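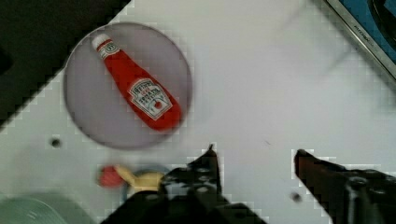 Ketchup bottle on the round plate, white table.

3 January 2024
Bench notes, food rheology. Yield stress of tomato ketchup, vane against slump

Restarting the series left off in September. Purpose is to settle which of the two methods we quote for the sauces work. The vane gives a static yield stress directly from the torque peak. The slump gives a number from the final height of a released cylinder and costs nothing. In September they disagreed on the Jirnar samples by more than the repeat scatter of either, and Géza's view was that the slump sheet was wrong. Mine was that we had not controlled sample history. Both turn out to have some truth in them, see further down.

Material. Retail ketchup from one batch, decanted into the lidded beakers, 100 g each. Held overnight in the water bath room at bench temperature. Second material is the Brullo trial sauce, lower solids, thickened with modified starch. Chevalier sauce not tested, the seal on the tub had lifted and there was a skin on it. Karla to ask for a replacement.

Handling. This is where most of the September scatter came from, I think. Ketchup is thixotropic: the pulp and pectin network breaks on shearing and recovers over minutes to hours. If one beaker is spooned and the next is poured, they are two different materials by the time the vane goes in. Rule from now on: stir 65 turns with the flat spatula, level, lid on, wait. Timer starts when the spatula leaves the sample. Rhodri stirs faster than I do. We ran one beaker each to see if it showed and could not tell them apart after the rest period, though at zero rest his was the lower.

Vane method. Four-blade vane on the Fastik head, lowered until the top edge of the blades is just under the surface. Slow constant rotation, log torque, take the peak. Yield stress from the usual expression, treating the sheared surface as a cylinder with both ends contributing equally. Top end contribution dropped for the shallow runs where the blades break the surface. I had left it in on the September sheet, which made those values low. Corrected column added, old column kept and struck through.

Head zero drifts during the first half hour after switch on. Warm it up before anything else. I lost the first run this morning to this and have not included it.

Wall clearance: the beaker is more than twice the vane diameter, so no correction. Lakshmi asked whether the smaller beakers would do to save sample. They would not, the gap is too tight and the peak comes out high.

Observations on the torque trace. Rested ketchup gives a sharp rise, a clear peak, then a decay to a plateau. With no rest the peak is barely there and the trace goes more or less straight to the plateau. At 5 minutes rest the peak is well formed. Longer rests push it higher but the gain flattens off. I have fixed the rest at 5 minutes for the comparison. It is not full recovery and the write-up should say so.

Brullo sauce behaves differently. Peak is broad, with a shoulder on the falling side in all the runs. Possible that the starch granules and the tomato fibre let go at different strains. Also possible that the sample was creeping up the shaft, which I could see happening in the last run. Filmed from the side and will look at the film before saying more.

Slump method. Open cylinder, wetted inside, set on the glass sheet, filled in two lifts and struck off. Lift straight up by hand, smoothly. Wait for movement to stop, measure the height at the centre, fit to the cylinder model. Density from the weighed cup.

Problems in the order I met them:

Air. Filling from the spoon traps pockets against the wall, and the slumped shape then has a notch in it. Tapping the cylinder gets rid of them but also shears the sample. Settled on filling from the bottom with the wide syringe, then resting in the cylinder for the same time as in the beaker. Syringing is itself a fairly hard shear, so the rest is not optional.

Serum. A thin watery layer comes out at the foot of the slumped sample if it is left to stand, and the foot then slides on it. The height carries on falling slowly after the real slump has finished. Reading taken too late gives a yield stress that is too low. This accounts for Géza's complaint about the September sheet, where nobody had written down the reading time. Read at a fixed time from the lift. Blotted serum mass to be recorded too.

Surface under the sample. Clean glass allows slip. Fine abrasive paper taped to the glass stops it, but soaks through and lifts at the corners. Tried the back of a ribbed mat and the sample followed the ribs, so the final shape was oval. Going back to abrasive paper, the waterproof grade, new piece each run.

Lift speed. Romain wants a guide rail and a falling counterweight. I am not against it, but with the reading time fixed the hand lifts repeat well enough that I would spend the money on a better height gauge first. To discuss.

Comparison. With the rest matched and the reading time fixed, slump and vane now agree for ketchup to within the spread of repeats. Slump sits slightly under the vane in each pair, so there is a bias, but a small one. That direction makes sense. The vane reads the stress needed to start flow in a rested structure. The slump reads the stress at which flow stops, after the structure has been partly broken by the fall. I would not expect them to be equal in a thixotropic material and would be suspicious if they were.

For the Brullo sauce the gap is wider. Slumped height is very low and the cylinder model is being used near the limit where it is any good. A taller cylinder would help. Alternatively treat the final shape as a spread and use the radius. Rhodri has the spreadsheet for that from the grout work and will pass it on.

Side test, bottle flow. Lakshmi wants a number that relates to what people do at the table. Inverted squeeze bottle over a tared dish, cap open, no squeeze. No flow from ketchup in any run, as expected for the nozzle size: the pressure from the head of sauce is too small to reach the yield stress at the wall. Same bottle shaken first gives a short slug, then stops. Brullo dribbles continuously without shaking. A pass or fail test could be built on this but it would mostly be measuring the valve in the cap, and caps vary. Suggest taking the valve out or using a plain tube of known bore.

Temperature. Not varied today. The fridge samples were put in for this but there was no time. One chilled beaker read out of curiosity gave a higher peak than the bench ones, single reading, not entered in the table.

Cleaning. Vane to be washed straight away in warm water. Dried sauce on the blade roots puts the diameter out. The last user left it overnight and it needed a soak and a brush. Syringe seals swell slightly with the acid, check before filling.

To do
Look at side film of Brullo run for climb at the shaft.
Recalculate September shallow runs with the top end removed and send to Géza.
Waterproof abrasive paper, more of it.
Full recovery curve on ketchup, rest time out to overnight, vane only, a separate beaker for each point.
Plain tube for the bottle flow test, bore to be agreed with Lakshmi.
Karla: replacement Chevalier tub.
Height gauge quote before the rail is discussed again.

Raw traces are in the shared folder under today's date, sheet version 2. The version before it has the end correction error and should not be used for anything.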